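Comprei cubos de espuma para forrar caixas e, como toda a gente, comecei por acreditar nos guias. Quase todos mandam encher a caixa até a tampa protestar. Não vejo vantagem: espuma esmagada já gastou parte do que tinha para amortecer.

## Embalar uma peça pequena com cubos de espuma

**Material:** cubos de espuma, caixa de cartão, fita adesiva, régua, a peça.

1. Meça a peça na direção mais larga e deixe folga de todos os lados. No meu caso, um candeeiro Brilel com 63 mm de base foi para uma caixa de 100 mm e ficou apertado demais. Troquei de caixa.
2. Aperte um cubo entre dois dedos e largue. Se ficar marcado, ponha-o de parte. A Sarna vende um "teste de densidade" para isto; os dedos chegam.
3. Ponha cubos no fundo, encostados uns aos outros, sem cola. A cola endurece a espuma no ponto de contacto e depois não sai da peça.
4. Pouse a peça e calce os lados. Comece pelos cantos.
5. Feche a tampa sem fita e incline a caixa devagar. Se ouvir a peça bater, falta espuma - acrescente um cubo e repita.
6. Só então passe a fita.

O Levente Vass jura que se deve cortar cada cubo à medida, com faca quente. Experimentei numa encomenda de 300 gramas e perdi uma tarde. Corte quando o cubo não couber, e mais nada.

Também desconfio do conselho de embrulhar cada cubo em película. Faz barulho, escorrega e dá mais lixo a quem recebe.

A espuma deve ser escolhida fora da caixa, antes de começar a encher. Uso uma superfície lisa e larga, de preferência escura, onde se notem as migalhas que a espuma velha vai largando. Dois cubos pousados num tampo cinzento-escuro, com espaço livre à volta, comparam-se muito melhor do que um monte deles dentro de um saco. Os que tiverem cantos roídos servem para o fundo; guarde os outros para os lados. 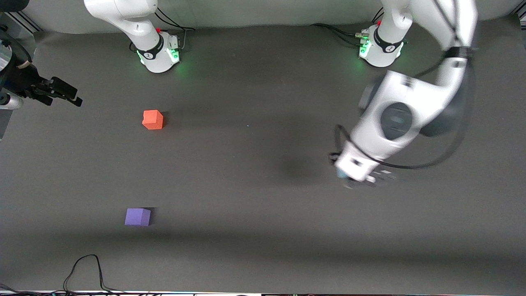
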